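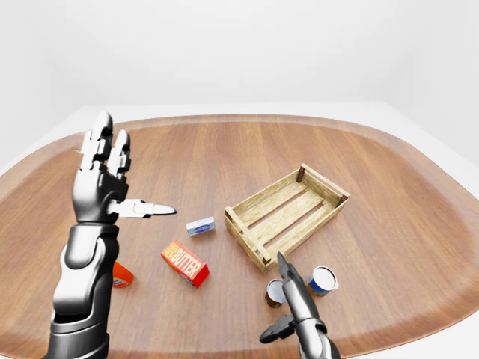

Nazareno Benedetti wanted it on record that the Grerdale cheese fair had been better in November, when it rained and only the serious people came. He told me this in the parking lot, before I had my ticket, and he told me again at the coffee urn.

Search this site Go

I had driven two and a half hours to get there, on the strength of a flyer that promised 120 cheeses under one roof. The roof belongs to the old livestock hall, which holds 2,000 people if none of them has a stroller. Admission was $8 and included a paper map, a toothpick, and a wristband in a shade of orange I have only otherwise seen on road crews. The toothpick was meant to last the day. Mine made it to the third table.

The fair is laid out by milk. Cow is along the north wall, goat and sheep share the middle, and blue has been put at the far end by the loading doors, where it can get some air. The map shows all this very clearly and has the whole hall upside down. I spent my first 20 minutes looking for a washed rind and finding fudge.

Marras is the big name here, and they know it. They had a double booth, matching aprons, and a wheel of something hard and golden with a line in front of it. I stood in the line. The piece I got was the size of a postage stamp and tasted of toasted nuts and a little of pineapple, and I would have stood in the line again if the man with the knife hadn't had such a good memory for faces. A pound of it costs more than my shoes did.

Across the aisle the Mundent people were doing the opposite. They had one folding table, one cheese, and no sign. The cheese was a soft goat, rolled in ash, and they cut it in slabs and pushed it at you on a cracker until you begged for mercy. I asked how long it was aged. "Until we need the shelf," the woman said. I bought two.

At 11 there was a talk in the side room called "Salt and You." I went in because there were chairs. The speaker was from Illar, a creamery up the valley that sells most of what it makes through a window in its own wall, and she turned out to be the best thing on the program. She brines everything for longer than the books say to, and she had a chart to prove she was right, plus a second chart from a year when she wasn't. She passed around pieces from both years. The bad year tasted like licking a boat. Several people went back for more of it, which I think says something about the sort of crowd that pays to hear about salt.

A man in the back row asked if you could freeze a Brie. There was a silence I can still feel in my teeth. She said yes, you could, in the tone you'd use to tell a child he was allowed to eat sand.

Lunch was grilled cheese. I don't know what else I expected. It was $9 for half a sandwich, with a pickle, and the line went out past the restrooms and met the line for the restrooms, so that for a while a lot of us were committed to the wrong thing. The sandwich was excellent. They'd used the ends and scraps from the cow wall, all thrown in together, and I liked it better than most of what I'd been handed on toothpicks with a speech.

In the afternoon they gave out the ribbons. The judges had been at it since seven and had the gray, thoughtful look of people who will be having soup for dinner. Marras took the hard class and the grand prize, to polite applause. Mundent got second in goat and sent nobody up to collect it, as they were busy feeding people crackers. Illar won nothing. I saw their speaker afterward, eating fudge.

A voice on the loudspeaker said 3,000 tickets had been sold over the two days, a new high, and everyone clapped for themselves. It was getting hard to move by then. I made one more pass down the sheep aisle, bought a wedge I couldn't pronounce from a man who couldn't either, and headed for the door with my bag starting to make itself known.

If you go: get there at opening, bring a cooler, and bring your own toothpicks. Parking is free in the field behind the hall, and the field slopes. The blue cheeses are worth the walk. There's an ATM by the ticket desk that charges $4, and by two o'clock it was out of money anyway. My car still smells of goat with the windows down.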